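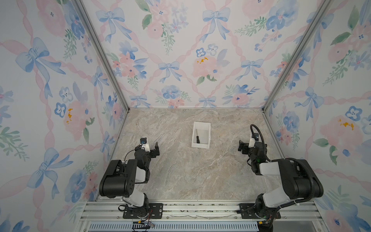
Cuaderno de taller – 2021-12-02
Puesto pequeño: papel pintado, suelo y cajitas

Queda constancia de que el puesto ya tiene las tres paredes forradas. El papel es el de las rosas y los lazos azules, resto de un encargo de Brurnberg, y le da al taller un aire de cuarto de costura de una tía abuela. Yo había votado por el gris. Perdí.

El dibujo no perdona: las cintas rosas forman rombos, y un rombo torcido se ve desde la puerta. La primera tira la puse a ojo y la arranqué. Las siguientes, con plomada. En las esquinas van los perfiles de aluminio, que tapan el encuentro de los dibujos con mucha elegancia y bastante hipocresía.

Suelo: imitación piedra, beige, gris y crema, con vetas en diagonal.
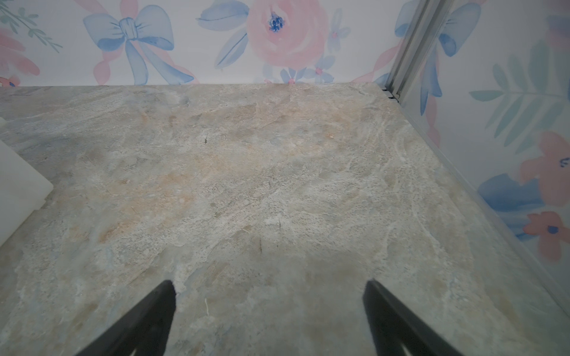
Lo malo de ese veteado es que se traga cualquier cosa pequeña. Ayer perdí 2 tornillos y los encontré con la palma de la mano, que es como se encuentran los tornillos en esta casa. Para el próximo pedido a Noso, preguntar si lo tienen liso. Ya sé que dirán que no.

Cajitas: las blancas abiertas por delante, de las de tornillería. En el catálogo de Custden el lote mínimo es de 200 y nosotros necesitamos 5, así que seguimos con las que hay. El destornillador negro vive de momento en una de ellas. No es su sitio, pero tampoco se le conoce otro.

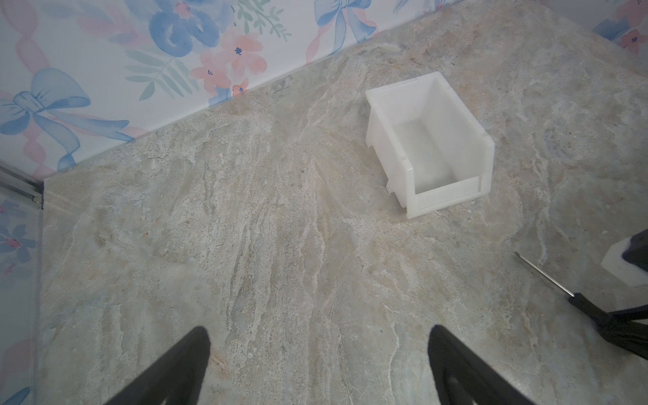

Cajita blanca, vacía, sobre el suelo nuevo.

Pendiente:
– Etiquetas para el borde delantero de las cajitas. Con letra legible, por favor, no la mía.
– Repasar con cola el bajo de la pared del fondo.
– Devolver a Sydorenko la plomada, prestada desde mayo.
– Decidir dónde va el destornillador.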